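Notebook, Monday, 9.40

Licence audit for the Flodstead release, continued from last week. The question is still whether we may put the sample pack on the public mirror, or only send it on request. The draft terms say "made available to the public", and the release script treats that as the same thing as "distributed". They are separate acts under the terms we took from Vadville, and the attribution duty is attached to the second one only.

Went through the manifest by hand. 34 items listed. 19 carry a licence field that parses. 6 have a licence field containing only a URL, and two of those URLs are dead. The rest have nothing. Marked all of the blanks as "no permission recorded" and left the files where they are.

The MacAulay font is in the pack twice, once as a loose file and once embedded in the PDF guide. Embedding is permitted. The loose copy is not covered by anything I can find, so it comes out. Checksum of the old pack noted in the log before removing it.
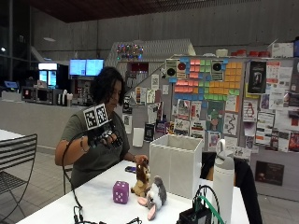
Rights in the stills are a separate matter from rights in the sample files, and the manifest mixes them up. The photographer's copyright was assigned in October and the paper is on file. What the assignment does not deal with is content inside the picture. The plush toy on the table, the chipmunk or squirrel one, may be somebody's character design, so I have added a column for third-party works shown, with the values "none", "incidental" and "needs clearance". Entered "incidental" for now. The square black-and-white markers on top of the glove get "none", pending a look at where the pattern set was generated. Consent to appear goes in its own column and must not be merged with either.

11.15

Brumex answered on the audio clips. They grant streaming from our own server and refuse redistribution by third parties. That rules out the mirror for the clips, as we have no control over who copies from it. Options:

a) split the pack, clips hosted here, everything else mirrored
b) drop the clips and publish the transcripts
c) ask Brumex again with narrower wording

Going with (a) unless someone objects. (c) can run alongside it. The transcripts are our own text but they quote the lyrics at length, so (b) is weaker than it looks.

Takedown address: the one in the readme bounces. Replaced it with the shared mailbox and sent a test notice, which arrived after roughly 6 minutes. The auto-reply still promises an answer in 2 days — too short for anything that needs advice. Changed to "as soon as we can" until a proper figure is agreed. 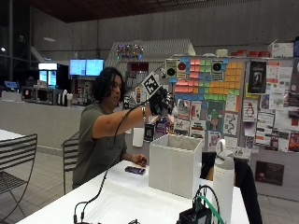 Glove and marker in use at the long table, right arm extended.

14.30

Re-ran the licence checker after the edits. It now fails on the URL-only items, as it should. It also fails on "CC BY 4.0" with a trailing space; fixed in the parser and left the data alone.

Still open: the dead URLs, the MacAulay invoice (does it name a seat count?), wording for the split pack in the readme. Mirror upload stays off until the blanks are dealt with.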